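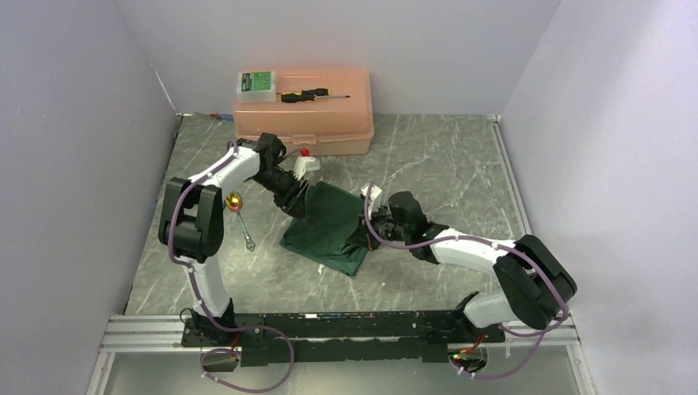 Washing and Drying Ribbed Cotton

Ribbed knits shrink more in length than in width. Most of the loss happens in the first two washes, and most of it comes from the dryer.

Before washing

Turn the item inside out and close any zippers in the same load. Wash ribbed pieces apart from towels, which shed lint into the grooves. New dark greens and blues should go alone the first time.

Washing

Use cold water and a slow spin. Measure the detergent: 40 ml is enough for a half load in soft water. Skip fabric softener, as it coats the fibers and the ribs lose their spring. For grease spots, work in a drop of plain dish soap, wait 13 minutes, and rinse from the back of the cloth.

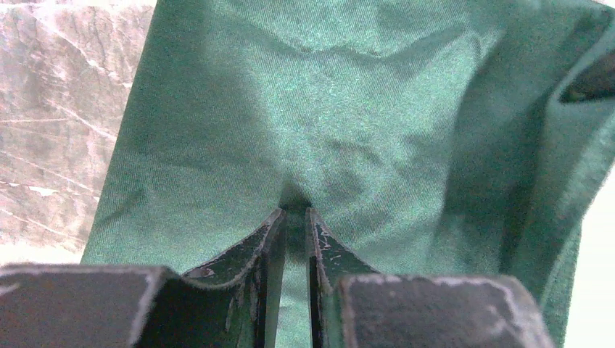

Drying

Lift the wet item with both hands under it — a wet rib knit hung from one end will stretch under its own weight. Roll it in a dry towel and press. Then lay it flat, pull the side seams straight, and pat the ribs parallel. Turn it once after 8 hours. Keep it out of direct sun.

Pressing

Steam only. Hold the iron just above the cloth and let the steam do the work. Direct pressure flattens the ribs, and they may not recover until the next wash.

Storage

Fold along the ribs and stack loosely. Wire hangers leave points at the shoulders.

Last updated 05/10/2018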